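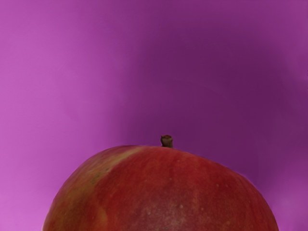 Page last changed: March, 16:20

From: Derek Goodall
To: Furklow Film Society list
Subject: Re: Jukari, and was it any good

Thulani Masilela wrote:
> I have now watched Jukari twice and I still think Prenley is the best
> thing in it. He has perhaps 2 scenes before the interval and says next
> to nothing in either, and you can't look at anyone else. Also, did
> anyone mind the subtitles? My Zulu is better than my English before
> breakfast and I'd say a third of the jokes went missing.

Thulani,

I minded the subtitles a good deal, and I have no Zulu at all. When a man talks for a full minute, the whole row behind him falls about laughing and the screen says "Yes, perhaps", one begins to suspect economies.

On Prenley we shall have to differ. Standing in doorways looking wounded is a skill, I grant you, but my uncle had it and never got an agent. The mother carried that film. Her scene at the bus depot was worth my ticket, and I'd have paid again to skip the wedding, which I timed at longer than my own.

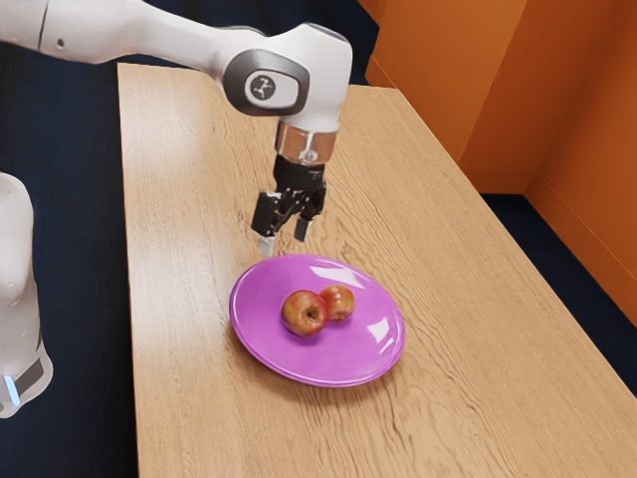 As for the length, I see the distributor is now offering an 81 minute cut for television. I'd like to know what went. If it was the goat, I shall write to someone.

We had nearly 400 in over the run, by the way, against 928 for the one with the talking otter, so let's have no more about the taste of Furklow audiences.

Are you still on for introducing the next one? Ten minutes, please. Last time I missed my bus.

Derek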